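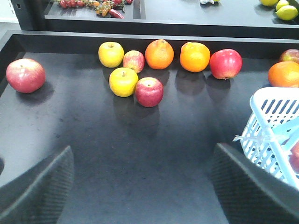 Loose fruit is harder to label than packed fruit, and most of the difficulty is with apples. An orange differs little from the next orange in color or outline, so one short word covers it. Apples sold side by side under the same word can be yellow, deep red, or streaked with both colors, and a person asked to pass "the red apple" often has to choose among several. In Figure 3 the red apple with yellow streaks is the item our raters disagreed on most. It lies beside a yellow apple at the back of a cluster of four, and raters who took that neighbor as their point of comparison tended to call the streaked one red. Raters who compared it with the deep red apple in front tended to call it yellow, or gave it two colors.

We used artificial fruit from the Ravo set throughout. Real apples bruise and darken with handling, and the February pilot at Sarmiento had to be dropped for that reason. The raters, 12 in all, worked one at a time and gave 700 names in total. They could use any words they liked and were not told which words earlier raters had chosen. A name was scored as sufficient if a second person, given the name alone, picked the same item from the table on the first try.

Position words were allowed but not suggested. Most raters began with color and kind, and added a position only when they noticed that the first two would not settle the matter. The items against the back rim were an exception. They were often named by their place in the row before any color was given.

Figure 3. Fruit on the dark tabletop, with the light blue basket at the left and the divided tray behind. Star fruits and a garlic bulb are in the right compartment of the tray.
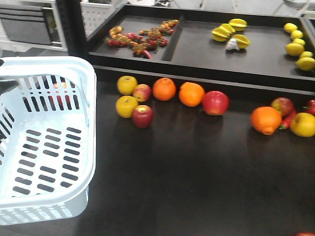
A reader of the first draft objected that we had treated kind and color as separate choices, when for some produce the two come as one. The same reader pointed out that a shopper who says "lemon" has already said "yellow," and that a list of labels should not count the color as missing. We accept the point. In the revised scoring, a color is counted as missing only where the kind comes in more than one color within the set. Apples fall under this rule. Oranges and star fruits do not, and the scores for those kinds went up slightly.

The change made no difference to the order of the kinds. Apples were still named sufficiently less often than anything else, and the gap was largest where two apples of nearly the same color stood close together. Spreading them out helped, even when the words stayed the same.

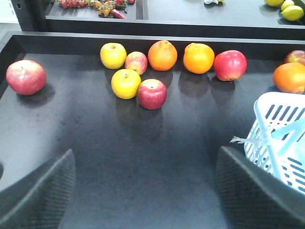
Should a label for loose fruit give size as well as color? Size should be given only when two items of the same kind and color are in reach, and then as a comparison, such as "the smaller yellow apple." Used alone, "small" was the least reliable word in our list. Raters applied it to an apple in one layout and withheld it in the next, depending on what lay beside it.

The labels in the Troltetti list, which we take up in the next section, give size first and color second. We kept that order in one condition and reversed it in the other.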